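Open Day at the Somine Packaging Works, Zamudio
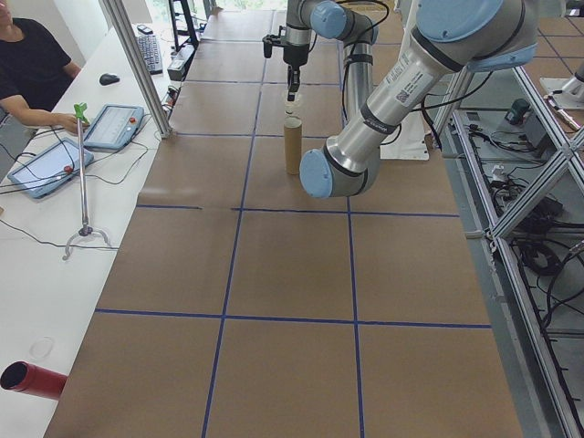 I had signed up for the afternoon slot because the morning one was full, and I got to the gate with 20 minutes to spare. Somine makes cardboard tubes, the kind used for posters, tea, powders and mailing, and once a year in February it opens the building to anyone who puts their name down. There were 17 of us in the group. Visitors get a paper badge, a hairnet and a pair of shoe covers, and mine tore before I reached the first door.

Our guide was Feven Tesfamariam, who has worked there long enough to have run most of the winding machines herself. She started us in the paper store. The rolls stand on end on pallets, brown kraft on one side and white liner on the other, and the room is kept a little damp on purpose. Dry paper cracks when it goes around a narrow mandrel. She tore a strip from a roll each way so we could see that it rips straight in one direction and wanders in the other, then passed the pieces around.

Winding was next door and very loud. Strips of paper come in at an angle, pick up glue from a tray and wrap around a steel rod in layers, each layer covering the seam of the one under it. The tube slides off the far end in one long piece and a saw cuts it to length. The shop tubes we were shown had five layers and the mailing tubes had nine. I stood on one of the mailing tubes and it held me without any trouble. The smaller ones are cut at 300 millimeters and trimmed again later if the customer wants them shorter. The offcuts go down a chute and back to the paper mill in bales.

I had expected the printing to happen on the finished tube. The label is printed flat, somewhere else, and wrapped on as the last layer. Somine buys its labels from a printer called Kavmont and keeps them in drawers by job number. The job on the machine while we were there was 3349, a green wrap for loose tea, and a few of us were allowed to take a misprinted one home. The green was fine but the lettering had slipped sideways.

The part I liked best was the tryout room, where the small jobs are worked out. It has a long table covered in brown kraft paper and marked off into big rectangles with dark blue tape, and a white desk beside it. A cardboard tube was standing upright on the paper with a small whitish cap or cup on top, see-through enough to let some light in. Feven talked for a while about caps. A plug cap sits inside the tube and depends on the inner diameter being right, while an overcap goes around the outside and forgives more. Damp weather changes the fit. Customers tend to ask for a cap that comes off easily and also stays on in the mail, and most of the samples made for them are attempts to find the middle.

After that came the warehouse, which was mostly shrink-wrapped pallets, and a short stop at the crush test. A press comes down on a tube until it buckles, and a needle marks the load on a dial. Two children in the group asked to see it again – they got three more goes.

Coffee was served in the canteen, along with almond cake from Bavham, the bakery across the road. There was a table of seconds for sale, tubes with dented rims or crooked wraps, and I bought four for keeping knitting needles in. Payment was by coins in a tin.

A few practical notes. The tour takes an hour and a half, all of it standing, with one flight of metal stairs and no elevator. Photos are allowed except in the glue room. The parking lot fills up early, and the walk from the station in Zamudio is mostly flat, with a sidewalk the whole way. Bring a sweater for the paper store. Sign-up for next year is on a sheet by the canteen door, and they email a time slot in January.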